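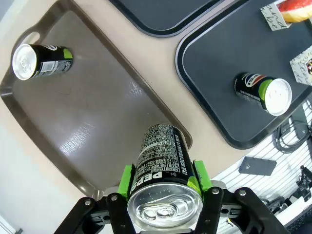

Enham, 1 June 2022

Present: Gijs Stevens, Amber Vandenberghe, Eustaquio Solís. Apologies: Vendula Jireš.

1. Minutes of the May meeting approved.

2. Refreshments. The brown and dark gray trays stay in use. Pepsi goes on the trays for guests to help themselves. Eustaquio asked for more water next time. Agreed.

3. Cards. Amber to reprint the cards for the trays in larger type. The script is hard to read.

4. Cans. Empties go in the bin by the side door. Gijs will take them to the depot.

5. Budget. $71 left for drinks. Bram Peeters to be asked for receipts.

Closed at 11.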